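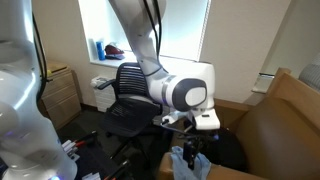

Attachment 1: Room 52, radiator under the window, office chair in front, brown armchair at right

Ticket 560
Site: Kornville, floor 2
Category: Heating
Opened by: Lorena Palma
Opened: 23 May 2018
Priority: Normal
Status: Closed

Radiator in 52 will not turn off. The valve is at zero and the radiator is still hot to the touch every morning when I come in. Rooms on either side are fine. We have been keeping the window open to make up for it. There is also a ticking noise that starts shortly after the heat comes on and goes on for most of the morning.

The leather armchair is on that side of the room and I would like to know if it needs to be moved. The leather on the back feels dry. It may have been like that before.

Recep Ertürk
Assigned to me. Is the ticking regular, or does it stop and start? Also, does the valve head turn freely all the way to zero, or does it stop early?

Lorena Palma
Stops and starts. Valve turns freely. Maybe too freely, it keeps going a little past the zero mark.

Recep Ertürk
Then the head is probably not pushing the pin down. I need to get at the valve. Please roll the office chair out of the way and take anything off the windowsill that could get knocked over. The bottle can go on the drawer cabinet. Armchair can stay for now.

Lorena Palma
Done. Bottle is on the cabinet.

Recep Ertürk
First visit. Took off the valve head. Pin was stuck in the up position, so the valve was open all the time no matter what the dial said. Worked it loose with pliers and a little oil, refitted the head. Radiator was cooling down when I left. Ticking is the pipe clip behind the radiator, pipe rubs on it as it expands. Did not have a sleeve with me.

Lorena Palma
Cold for three mornings, then hot again today. Ticking is back too.

Recep Ertürk
Pin is sticking again. Replacing the insert. Ordered insert and head from Navarrete, plus felt sleeves for the clips.

Facundo Painemal
Parts are in, left at the front desk under Recep's name. They sent 2 heads, we only ordered one. Keep the spare with the boiler tools.

Recep Ertürk
Second visit. New insert and new head fitted, felt sleeve on both clips. Ran the heat up and down twice. Shuts off at zero, no ticking while I was there. Bled the radiator as well, a little air came out.

On the armchair: leave a gap between it and the radiator once the heating season starts in September. Leather conditioner would help with the dry patch but that is a furniture request, not heating.

Lorena Palma
Cold all week, no noise. Office chair and bottle are back where they were. I will open a separate request for the armchair. OK to close.

Closed by Recep Ertürk. Resolution: valve insert and head replaced, pipe clips sleeved.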